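Ticket: Right arm holds at pre-grasp, planner reports "object already attached"
Component: Plarer / grasp state tracker
Site: Dundbridge, bimanual table cell
Reporter: Lejla Nikolaidis
Assignee: Xiaoqing Bai
Priority: High
Status: Resolved

Description (L. Nikolaidis)

After the January update the right arm stops at pre-grasp on the cup and plate task. Plarer refuses the approach with:

plan_request rejected: target 'cup' attached to 'gripper_right'

The gripper is open when this happens. Opening it again from the console has no effect on the attachment. Restarting the tracker clears it until the next release. The left arm plans normally on the same scene. Driver is Triren, same build on both arms. Host is meng.

Steps to reproduce:
Start the tracker and the planner.
Grasp the cup with the right gripper, then release it on the plate.
Move the right arm back to pre-grasp.
Request a second grasp of the cup.

Expected: approach is planned.
Actual: request rejected, arm holds position.

Comment (X. Bai), 10:40

Please attach the tracker log at debug level, plus the head camera views. I need to know whether the detector is losing the cup when it has something in it. Attachment is dropped only when the gripper is open AND the cup pose is confirmed away from the jaws.

Comment (L. Nikolaidis), 11:25

Log uploaded. Views from the cell:

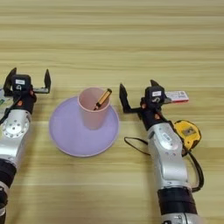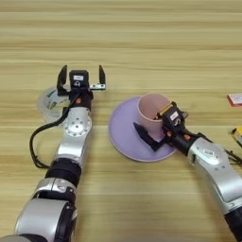
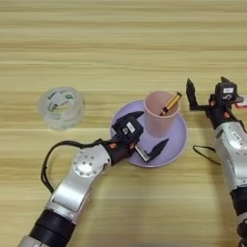
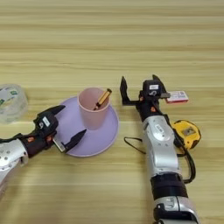

Head camera, both arms in view. Plate and cup in all four; right gripper on the cup in the second, open in the other three.

Detector output on these is fine as far as I can tell. Cup and plate both have a valid pose, and confidence does not drop when a gripper is close to the cup. The class label for the thing standing in the cup flips between "pen" and "battery", but the planner ignores that class.

Comment (X. Bai), 13:10

Agreed, detector is clean. The label flip is a separate problem and I will open a ticket for it against perception.

From the log, on the right side:

gripper_state: OPEN
cup_pose: valid, src=head
release_check: skipped (stale joint state)
attached: cup -> gripper_right

The release check is skipped on every cycle after the release. It compares the image stamp with the newest joint sample and gives up if no sample falls inside the window. Joint states come in at 1000 Hz, so there should always be one. Can you print the buffer size for each arm?

Comment (L. Nikolaidis), 13:35

joint_buffer left: 1000
joint_buffer right: 16

I did not set either of these. Both are missing from our site config.

Comment (X. Bai), 14:20

Found it. The update moved the buffer size into the per-arm section of the config. The left arm picks up the new default. The right arm is created from the older template, which still has 16. At 1000 Hz that holds 16 ms of history. By the time a head camera image has been through the detector, the matching joint samples have been overwritten, and the check treats the state as stale. Attaching still works because it uses the gripper force signal and does not look up the image stamp.

Workaround, in the site config:

arms.right.joint_buffer: 1000

Restart the tracker afterward. The planner can stay up.

Comment (L. Nikolaidis), 15:05

Workaround applied. Ran the reproduce steps 4 times, second grasp planned each time. release_check now reads "passed" within 2 cycles of the gripper opening.

One request: "stale joint state" is logged at debug only. At warning level I would have seen it this morning.

Comment (X. Bai), 15:50

Changed to warning, limited to one line per arm per second. The old template is removed, and both arms now read the same default. The tracker will also refuse to start if the buffer is shorter than the measured detector delay. Merged to main. Leave the override in place until you have the next build, then delete it.

Resolution: Fixed. Root cause: joint state buffer too short on right arm, set by outdated template.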